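Programación por demostración

9 de diciembre de 2018
Por Kieran Greenwood

La programación por demostración es un conjunto de métodos con los que una persona enseña una tarea a un robot ejecutándola, en lugar de escribir cada movimiento en código. Se distinguen dos variantes. En la enseñanza cinestésica, el operador sujeta el brazo y lo conduce con la mano; en la teleoperación, lo gobierna a distancia con mandos, guantes o un segundo brazo gemelo. En ambos casos se registran las posiciones articulares y, con frecuencia, el vídeo de unas cámaras montadas en las muñecas.

Sus defensores sostienen que cualquiera puede enseñar a un robot en una tarde. La afirmación merece reservas. El taller Resivden, de Gosulport, necesitó 26 sesiones para una tarea de ordenar piezas pequeñas, y Glenys Catterall, que dirigió las pruebas, admitió que 8 de ellas hubo que desecharlas por vacilaciones del operador. El robot copia también las dudas, los rodeos y los malos hábitos de quien lo guía — un defecto que los folletos comerciales rara vez mencionan.

La teleoperación añade otra dificultad. El operador ve y siente menos que con sus propias manos, y compensa con una lentitud que luego queda grabada. El sistema Pridau, presentado en octubre, promete corregirlo mediante filtrado posterior, aunque no se han publicado comparaciones independientes.

Las tareas de mesa con bloques, letras o recipientes son habituales en este campo. Resultan baratas y fáciles de reiniciar, pero Florêncio Godinho ha objetado que formar una palabra corta con cubos dice poco sobre la capacidad de leerla: el brazo puede haber memorizado lugares. Con 1,000 demostraciones casi idénticas, añade, el problema se disimula mejor, pero no desaparece.

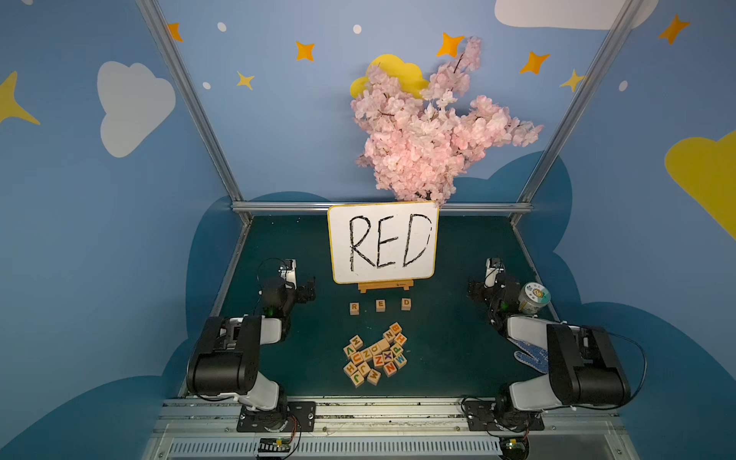 Queda sin resolver cómo medir la generalización. Ruth Tapley propone cambiar la palabra y la disposición de las piezas en cada ensayo y publicar también los fracasos; por ahora, pocos grupos lo hacen.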